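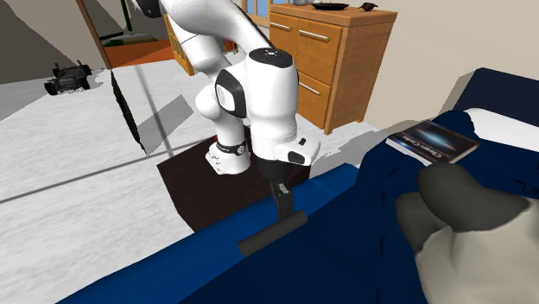
Figure 12. Rendered view, interior model with navy-blue sofa and low table.

Section 6: Rendering and exporting a view

6.1 Before you begin

This section explains how to produce a finished still from a Flovard model and how to save it for print or for use on screen. It assumes that the model is complete, that materials have been applied, and that at least one view has been stored in the Views panel. Users who have not yet stored a view should first read Section 4.

Rendering is carried out by the Katene engine, which is installed with Flovard and needs no separate licence. The first time the engine is opened it builds an index of the material library. Do not close the program during this step.

Note: The engine works on a saved copy of the model. Changes made after the last save will not appear in the finished picture.

6.2 Setting the output size

1. Open the model and select the stored view in the Views panel.
2. Choose File, then Render, then Output Settings.
3. In the Width box, enter the width in pixels. The default is 1,000.
4. Leave the Lock Proportions box ticked unless the picture must fit a fixed space on a page. The height is then filled in for you.
5. Select Apply.

For pictures shown on screen, the default width is normally enough. For a printed handout, enter 2,000. The largest width accepted is 4,000, and any higher figure is reduced to this value when you select Apply. No warning is shown when this happens.

Caution: Output size has a marked effect on rendering time and on memory. Doubling the width produces four times as many pixels. On machines that only just meet the requirements in Section 1, close other programs before rendering at the largest size.

6.3 Choosing a quality level

Three quality levels are provided.

Draft. Shadows are hard-edged and reflections are left out. Use this level to check the position of the view.

Standard. Shadows are softened and reflections are worked out for polished surfaces. This level suits most purposes.

Full. Light is followed through glass and from one surface to another. Dark fabrics and black parts keep more detail at this level than they do at Standard, where they may merge with their own shadows.

1. In Output Settings, open the Quality tab.
2. Select Draft, Standard or Full.
3. If Full is selected, set the number of light passes. The default is 90.
4. Select Apply, then Close.

Raising the number of passes reduces speckling in shaded areas. If speckling remains after the number has been raised, the cause is usually a light source placed inside a solid object. See Section 5 for advice on moving lights.

6.4 Rendering the view

1. Save the model.
2. Choose File, then Render, then Start.
3. Wait for the progress bar to reach the end. The picture is built up in square tiles, starting at the centre.
4. To stop early, select Hold. The tiles already finished are kept, and the work may be taken up again by selecting Resume.
5. When the bar is complete, inspect the picture at full size before closing the window.

Note: Resume is available only while the render window remains open. If the window is closed, all unfinished tiles are lost.

Long renders may be placed in the overnight queue. Choose Start Later in place of Start and enter a time of day. The computer must be left on and the user must remain logged in. On shared machines, check the queue first -- a second job given the same start time will wait until the first has finished.

6.5 Saving and exporting

1. In the render window, choose Save Picture As.
2. Select PNG for screen use, TIFF for print, or JPEG where a small file is required.
3. Enter a file name. Names may contain letters, figures and hyphens.
4. Choose a folder and select Save.

To place several views in one document, use the Sheet command:

1. Choose File, then Export, then Sheet.
2. Tick each view to be included.
3. Choose the paper size and direction.
4. Select Export as PDF.

Views which have not been rendered are placed on the sheet at Draft quality. They are marked with an asterisk in the list.

Caution: Exporting to an existing file name replaces the earlier file. The replaced file is not sent to the recycle bin.

6.6 Common faults

The finished picture is entirely black. The view contains no light source, or the camera has been placed inside a wall. Return to the model and turn on Show Camera to check its position.

Surfaces appear grey. The material files have been moved. Choose Library, then Relink, and point to the Sternby folder.

Rendering stops with a memory message. Reduce the output width, or lower the quality level from Full to Standard, and start again.

The colours in print differ from those on screen. Attach the printer's colour profile in Output Settings -- it is found under the Colour tab -- and export the picture again.

Corrections to this section should be sent to Darcy McAlister, Technical Publications, Stokirix, quoting the section number and the version shown under Help, then About.

Section 7 describes walk-through animations.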